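Drarel Mobile - Questions We Hear Most

Print this page | E-mail this page

If you've been with us since the Skumska days, welcome along, and if you're brand new, welcome to you too! We've tried to gather up the things people ask when they call, and we've written the answers the way we'd give them over the phone - which means a few of them wander a bit.

Is Drarel the same company as Skumska?

It is now. Skumska's mobile customers moved over to Drarel in March, and the old name will stay on some bills until the end of summer while the printing catches up. Your number, your voicemail greeting and your monthly price all came across with you. The home internet side of Skumska went to Kopecký, so if your question is about a router, they're the folks to call.

Do I need a new SIM card?

Most people don't. If your card has the old green Skumska print on it and you bought it before the 5G upgrade, it will still make calls and send texts, but it won't pick up the faster signal. Stop by any shop with a photo ID and we'll swap it at no charge while you wait.

How long does it take to bring my number from another carrier?

Usually one working day, and quite often just a few hours. Please don't cancel your old service first! We know it feels tidy to close the old account before opening the new one, but the number has to be active for us to move it.

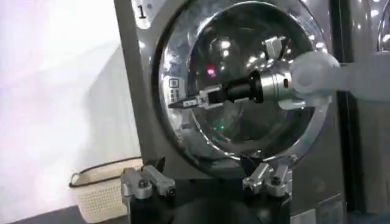
Number 1, door shut.

Where can I get a signal?

The network now runs on 504 towers, and 198 of those carry 5G. The map on our coverage page is updated every month. Hill country and thick stone walls are still hard on any signal, so if your kitchen is a dead spot, try turning on Wi-Fi calling in your phone's settings - it's free and it works with your regular number.

Can I pay my bill in person?

You can, and plenty of our customers like to. All our own shops take cash and cards, and so do the Fullach convenience stores, where you'll want to bring the bill with you so they can scan the code at the bottom. Payments made at Fullach can take until the next morning to show up.

What number do I call for help?

Dial 261 from your Drarel phone, any time from 7 a.m. to 10 p.m. The call doesn't use up your minutes. Mid-morning tends to be the quietest, if you'd like to skip the hold music.
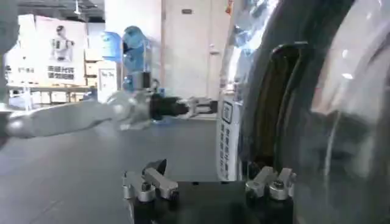

Reader comments

Kopecký told me to call Drarel and Drarel told me to call Kopecký, because my phone and internet used to be on one Skumska bill. Which of you do I pay for April?

Reply from Drarel: So sorry for the runaround! April was split in two, so you'll get one bill from each of us. Dial 261 and ask for the moving desk, and they'll go through both halves with you.

Swapped my SIM in ten minutes. Had to restart the phone twice before 5G came up, in case that helps anyone.

Does the Wi-Fi calling work when you're out of the country?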